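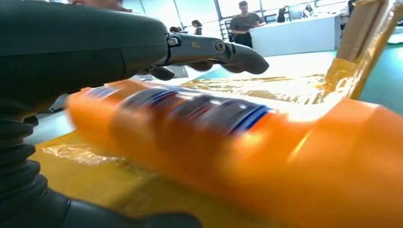

Werkstattbuch Verpackung, Raum Prirside
Di., 10. Mai
Eintrag: B. Isaksson; Kenntnisnahme: A. Kahraman

Gegenstand: Unterlage und Ablage für orangefarbene zylindrische Flaschen, Etikettenband um die Mitte, liegend.

Der Tisch ist mit gelblich-bernsteinfarbenem, durchscheinendem Material belegt. Die Oberfläche ist zerknittert und wirft Falten. Ein Streifen goldfarbenes, glänzendes Band verläuft über den Tisch und liegt ebenfalls wellig. Bei Deckenlicht entstehen darauf helle Reflexe, ebenso auf der Flasche selbst. Für die Sichtkontrolle der Etiketten ist dies ungünstig.

Die Flaschen werden bis auf Weiteres liegend abgelegt, Etikett nach oben. Auf faltigem Untergrund rollen sie nach Erfahrung des Unterzeichners weniger leicht als auf der blanken Platte; gemessen wurde das bisher nicht. Herr Kahraman bevorzugt eine glatte, matte Unterlage mit seitlicher Leiste. Ein Zuschnitt von 1.950 mm Länge ist bei Bilgin angefragt, Rückmeldung steht aus.

Bestand laut Liste: 43 Flaschen, davon 22 für den Karton Tratdale vorgesehen. Bei 2 Flaschen ist der Etikettenrand nachzukleben. Diese bitte getrennt lagern und nicht in den Karton geben.

Offen:
Klebeband neu verlegen, vorher Kleberückstände entfernen.
Folienreste vom Tisch in den Sammelbehälter.
Rollversuch auf beiden Unterlagen, Neigung notieren (Isaksson).
Mit Skedine klären, ob die Polstereinlage im Juni noch lieferbar ist.

Nachtrag: Die Leiste darf höchstens bis zur halben Flaschenhöhe reichen, sonst wird das Etikett beim Herausnehmen verkratzt. Maß wird nachgetragen.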